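자취방 책상 상판 색, 회색으로 갔다가 후회 중인 분 계신가요

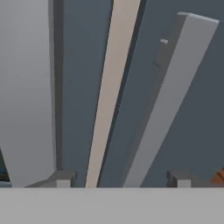 마지막 수정: 2024-08-28

글쓴이: 밤샘토끼
이사한 지 얼마 안 됐고요, 방이 좁아서 책상이랑 식탁을 하나로 합치려고 해요. 후보는 헨리퀘스(Henriques) 거랑 플로비어(Flovier) 거 2개인데 헨리퀘스는 푸른 기 도는 짙은 회색, 플로비어는 밝은 참나무색이에요. 저는 원래 회색파거든요. 슬레이트 같은 차분한 회색이면 방이 좀 어른스러워 보일 것 같아서요ㅋㅋ 근데 동생이 밥맛 떨어지는 색이라고 자꾸 뭐라 해요. 실제로 써보신 분들 얘기 듣고 싶어요. 길이는 129cm짜리로 볼 거고 창문은 북향입니다.

댓글: 감자전두장
북향이면 저는 말리고 싶네요. 제가 딱 그 조합으로 3년 살았는데 겨울 오후 네 시만 되면 방 전체가 푹 꺼져요. 조명을 노란 걸로 바꾸니까 좀 나아지긴 했는데 그러면 또 회색이 애매한 국방색처럼 보여요. 밥은 그냥 잘 먹었습니다. 살만 쪘어요.

댓글: clill_0415
저는 반대요! 회색 진짜 편해요. 참나무색 쓰다가 바꿨는데 종이랑 노트북이 딱 떠 보여서 눈이 덜 피곤해요. 국방색 얘기는 전구 문제 같은데요? 너무 노란 거 말고 중간색 쓰면 그런 느낌 없어요. 그리고 볼펜 자국이 덜 보입니다. 이거 은근 커요.

댓글: 감자전두장
@clill_0415 전구 세 번 바꿔봤어요... 방향이 다르면 얘기가 달라요. 혹시 남향 사세요?

댓글: clill_0415
@감자전두장 네 남향이요ㅋㅋㅋ 그건 인정. 그래도 볼펜 자국은 양보 못 합니다.

댓글: 멜리나
안녕하세요, Melina Economou예요. 한국 와서 산 지 꽤 됐는데 맞춤법 틀려도 봐주세요. 저는 예전에 클릴사이드(Clillside)에서 가구 매장 일을 했어요. 색보다 표면을 먼저 보세요. 짙은 무광은 손자국이랑 먼지가 잘 보여요. 특히 밥 먹고 바로 공부하는 사람은 하루에 몇 번씩 닦아야 해요. 밝은 나무색은 먼지는 잘 숨기는데 김치 국물은 절대 못 숨겨요. 저는 그래서 식탁은 나무색 쓰고 그 위에 회색 매트를 깔았어요.

댓글: 밤샘토끼
와 매트 생각은 못 했어요! 멜리나님 매트는 어떤 재질이에요? 저는 떡볶이를 자주 먹어서 국물 문제가 좀 심각합니다.

댓글: 멜리나
실리콘이에요. 둘둘 말아서 서랍에 넣으면 돼요. 펠트는 사지 마세요, 떡볶이면 하루 만에 끝나요.

댓글: 서랍속양말
다들 색 얘기만 하시는데 129면 둘이 밥 먹기 좁지 않나요? 저는 트랙빌(Trakville) 사이트에서 더 긴 거 샀다가 문을 못 지나가서 반품했어요. 복도에서 배송 기사님이랑 서로 얼굴만 쳐다봤네요. 현관 폭이랑 꺾이는 데 꼭 재세요. 다리 분리되는지도 물어보시고요.

댓글: 밤샘토끼
혼자 살아서 길이는 괜찮아요. 근데 현관은 안 재봤네요... 지금 줄자 찾으러 갑니다.

댓글: 오후네시반
매트 깔 거면 애초에 회색 책상을 왜 고민해요? 그냥 싼 나무색 사고 남는 돈으로 의자 바꾸세요. 저는 7월에 의자부터 바꿨는데 허리가 살았어요. 책상 색은 이틀 지나면 안 보입니다.

댓글: clill_0415
이틀은 아니죠. 저는 지금도 볼 때마다 좋은데요.

댓글: 오후네시반
그건 님이 책상을 치우고 사시니까 그렇죠. 제 책상은 영수증 색이에요.

댓글: 감자전두장
ㅋㅋㅋㅋ 저도요. 아무튼 원글님, 매장에 샘플 조각 있으면 달라고 해보세요. 저녁에 방 불 켜고 놓고 보면 매장에서 본 거랑 완전 딴판이에요. 아침저녁으로 다 보시고요.

댓글: 밤샘토끼
현관은 통과할 것 같아요! 샘플은 헨리퀘스는 준다고 하고 플로비어는 매장에 와서 보래요. 일단 회색 조각 받아서 창가에 며칠 놔볼게요. 동생한테는 아직 비밀입니다. 받으면 여기에 또 쓸게요.

문의: 게시판 운영자에게 쪽지 | © 2024 자취살림 게시판 | 맨 위로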